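Chapter 4
Intonation in Unaccompanied Choirs

4.1 Introduction

A choir singing without instruments has no fixed external pitch. Once the starting note has been given, each singer tunes to the others, and the pitch of the whole ensemble may move away from where it began. This movement is called drift. It is normally measured in cents, where 100 cents make one equal-tempered semitone, and is stated as the difference between the opening tonic and the closing tonic of a piece.

Drift must be kept separate from scatter, the spread of pitches among singers who are on the same part at the same moment. A choir may have large drift and small scatter: it ends flat, but every chord is in tune with itself. The reverse also occurs, most often in large amateur choirs, where individual errors cancel and the average pitch stays close to the starting note.

Chapter 3 dealt with the tuning of single intervals. The present chapter considers what happens when such intervals follow one another over the length of a piece.

4.2 Sources of drift

The first source is arithmetical. A pure major third is about 14 cents narrower than its equal-tempered equivalent, and a pure fifth is 2 cents wider. Certain common progressions, if every interval is sung pure and every common note is held, do not return to their starting pitch. The difference is usually the syntonic comma, 21.5 cents. A passage that repeats such a progression will fall by one comma each time, provided the singers do exactly as they have been taught.
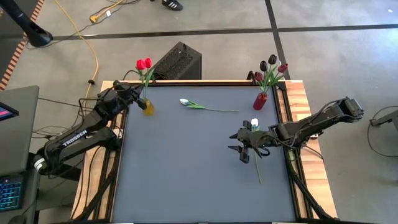
The second source is vocal. Descending steps tend to be sung too wide and ascending steps too narrow, and the effect is stronger at low dynamic levels and at the ends of phrases. Vowel changes also play a part. The move from a bright to a dark vowel can lower the perceived pitch even where the measured frequency is unchanged, and neighbouring singers will then tune to what they perceive.

The third source is the room. In a long reverberation the decaying sound of the previous chord acts as a reference, and drift is generally slower. In a dry rehearsal room this reference is missing.

4.3 The Osdale recordings

Most of the examples in this chapter come from the Osdale recordings, made by Nataša Lazarević and Amedeo Farina with a chamber choir in Osdale. The set contains 109 takes of short homophonic pieces, each sung with a separate microphone for every singer. Take numbers are given in the margin. Where a take was stopped before the final cadence, it has been left out of the tables but may still be used for the analysis of single chords.

Pitch was read at the centre of each held note. Notes shorter than 700 milliseconds were not used for the measurement of drift.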